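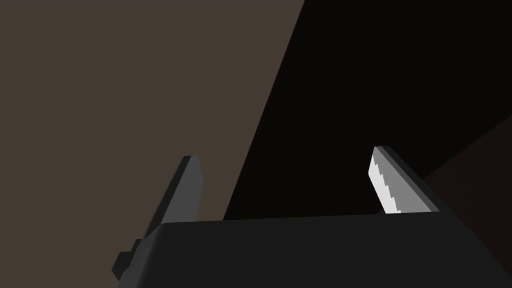 Latency and Velocity Response in a Home-Built MIDI Pad Controller
Project report, Music Technology, Nodovdale College

1. Background

Our group wanted a small pad controller for entering drum parts on a laptop. The ones in the college studio are shared between two classes and usually booked, so we built our own and compared it with the studio's Wallin keyboard. We called ours the Nisik. It has 16 rubber pads in a four by four grid, a USB port and one knob. The knob sends control change messages and was not tested.

2. Build

The pads sit on force sensors wired to a microcontroller board. The first version used piezo discs. These picked up hits on neighboring pads, and we lost most of October trying to filter that out in code before changing to the force sensors. The case is the lower half of an old Wovton drum module with the original circuit board removed. It is a little too deep, so the pads are raised on foam.

3. Method

We recorded two tracks at once: a microphone close to the pad, and the audio output of a drum sampler triggered by the controller. The gap between the two peaks was taken as the total delay. Each pad was struck five times at medium strength. The same was done on the Wallin with keys in the lower two octaves. Buffer size stayed the same for both.

For velocity, one person played soft, medium and hard hits and we wrote down the MIDI values.

4. Results

The average delay was 19 ms on the Nisik and 5 ms on the Wallin. Most of the extra time comes from our code, which waits for the sensor reading to peak before it sends a note.

Soft hits on the Nisik gave an average velocity of 29 and medium hits gave 67. Hard hits nearly all came out at 127, so there is not much control at the top of the range. The four corner pads read lower than the others - we think the foam is compressed less there.

5. Further work

The scan loop should be rewritten to send the note earlier. A velocity curve that can be changed from the laptop would also help. The double triggers on pad 11 have not been fixed.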